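Notes for talk: setting out drinks at a small tasting
Mariama Abugri

Slide 1. Start with the table. Clear it first, wipe it, then decide where people will stand. Ask who in the room has run a tasting before.

Slide 2. Cans. Small cans suit a tasting. Keep them closed until the guests sit down. At the Folik evening we opened 11 too early and poured them out.

Slide 3. Cups. Paper, two colors, one color per drink. We buy sleeves from Cakeo, 243 cups for the June event, and had more than enough. Do not write on the cups. Marker comes off on fingers.

Slide 4. Who gets what. A short can will stand in a cup or lie in it. Either is fine for handing out, but check that the label can be read from where the guest sits. Turn it if not. (Pause here, someone always asks about ice. Ice goes on a separate table.)

Slide 5. Dark cans are hard to tell apart from the end of a long table. Put 3 of each out at most and keep the rest in the box.

Slide 6. Leave both pictures up while taking questions.

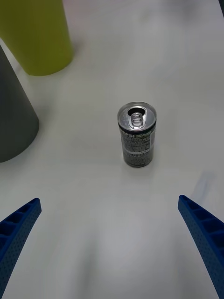
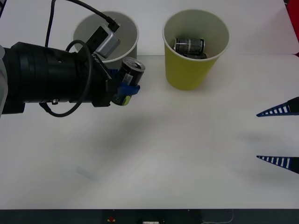
Varnilska, 10 July 2020

The small can with the silver top is what I mean by short. In the second picture, point to the yellow cup with the black can lying in it, then the white cup to its left. Mention that Darko has the handout. Stop for questions.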